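# Automating table prep at Dirndale: what changes for staff

Group project report, Workplace Technology unit

## 1. Background

Dirndale is a function centre that hires out its dining rooms and also packs picnic and travel cutlery sets for hotels. Our group spent three weeks there in August looking at one question: what happens to people's jobs when part of the setting and packing work is given to robot arms? The arms were supplied by a small firm called Wikier and were still on trial when we visited.

We watched shifts, read the roster and the training notes, and handed out a survey to the 40 people who work in the prep area. We did not measure the robots' accuracy. Another group has that topic.

## 2. The work before the trial

Each place is a cloth, a plate, a fork, a knife and a mug. On a big function day the prep area lays 200 of them, and most of the cutlery goes back into compartment cases afterwards. Staff told us the laying was fine and the packing was the part they disliked. It is fiddly, it is done standing up, and it comes at the end of the shift when people want to go home.

Under the old roster, 5 people stayed back for packing. They were paid for it, but the finish time was hard to predict and this caused most of the complaints in the staff book.

## 3. The work during the trial

The arms are set up in pairs over a work surface, with the case and the tableware within reach. A staff member loads the surface, starts the task and checks the result. 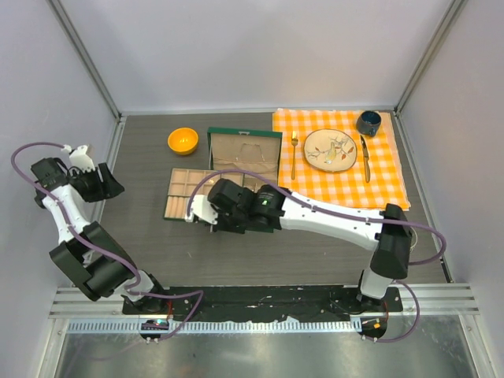 Only two staff stay back now. The other three have been moved to an earlier shift, and their hours are the same on paper. Two of them said in the survey that they had lost the evening loading and were worse off by the end of the fortnight. Management had not raised this with them before the change, and we think it should have been.

The checking job is also new. People who used to do the whole task by hand now watch for mistakes, fix them and write them down. Some liked this – it is easier on the back and wrists. Others said it was dull and that they felt they were minding a machine. One survey answer read, "I used to be quick at this and now nobody needs me to be quick."

## 4. Training

Wikier gave one morning of training, from 9 am to noon. The notes cover starting, stopping and clearing the work surface. They say very little about what to do when a fork is dropped or a case is put down crooked. Staff worked out their own way of handling these and taped a list to the wall.

## 5. Recommendations

- Pay the lost evening loading until the trial is over.
- Rotate the checking job every hour.
- Add the staff's own list to the training notes, with credit to the people who wrote it.
- Hold a meeting before the trial is extended past 100 cases a day.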